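Written rules before the first run

The lab manager at Flinham keeps her handling rules on one sheet. There are 15 of them, and she says new staff read all of them before they touch a controller.

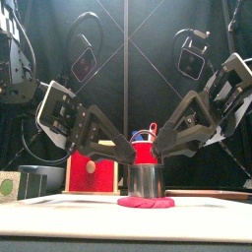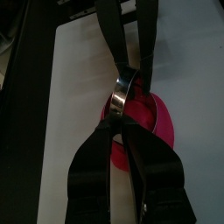 "Rule 2 is the one people argue with," she says. "Cables get checked before every session — by hand, at low speed." The sheet was last changed in January, when seven rules were reworded. "If I have to explain a rule out loud, I rewrite it." Zellora, a partner site, now uses the same sheet.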